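This site uses cookies to remember your settings. Accept | Manage

Sweatband notes, 20 February 2020

Sweatbands again, and a good day of it! The Goicoechea cotton came in and it's lovely stuff – soft, a bit hairy on the wrong side, takes a crease with a thumbnail. Cut the first strips on the bias at 70 cm before I'd even put the kettle on. That's too long for any head we make for, but I wanted plenty to waste.

First go was sewn with the seam at centre back, the way we've always done it. It sits fine on the block. On my own head it makes a ridge exactly where the bone sticks out, and after an hour I was fiddling with it. Second go has the seam moved two fingers round to the left. Much better, I forgot I had it on and wore it to the post office.

Washed both overnight in the sink with ordinary soap. The straight-cut one from the Pultitz roll shrank enough to pucker the crown all the way round. The bias one hardly moved. I'd been half expecting this but it's still a pleasure to see it laid out side by side on the towel.

Mesh is the difficult partner in all this. It doesn't shrink at all, so whatever the band does, the mesh has to follow, and you see every bit of it at the brim join. Blue mesh is still my favourite for trying things on, the stitches show up so clearly against it.

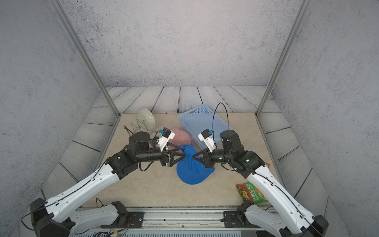
Thread and needles

Changed down to a finer needle after Covadonga pointed out the little ladders where the old one had been catching between the holes. She's right, and I've been blaming the tension for weeks. With the fine needle and a slightly longer stitch the join lies flat. I did 115 stitches by hand on one sample just to know what a perfect one would feel like – slow, but what a nice edge.

Drumia thread: strong, a bit shiny, squeaks going through. Valier thread: dull, snaps if you look at it sideways, but it sinks into the cotton and vanishes. I'd like to use Drumia for the join and Valier for the top row where it shows. Have to check they take the same wash first.

Also tried steaming the band round the block before sewing it in. Wonderful. It goes in already curved and there's no fighting at the forehead. Pin at the temples first, then front, then back. Do not pull. Hugo has the small block until he finishes the children's sizes, so I used the medium and padded it with a tea towel.

Still to sort out: whether to fold the lower edge under or leave it raw and overlock it. Folded looks smarter, and it's one more layer against the skin in hot weather. I'm leaning to overlocked, at least for anything going out in May.
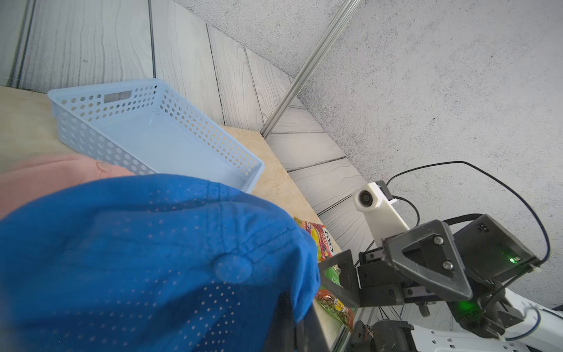

Tien-fu thinks the raw edge will go furry by the third wash and wants it folded, with a thinner cotton to make up for the extra layer. Fair point. I'll make one of each from the same strip and wash them together till one of them gives in. Need more soap.

Share this entry | 198 shares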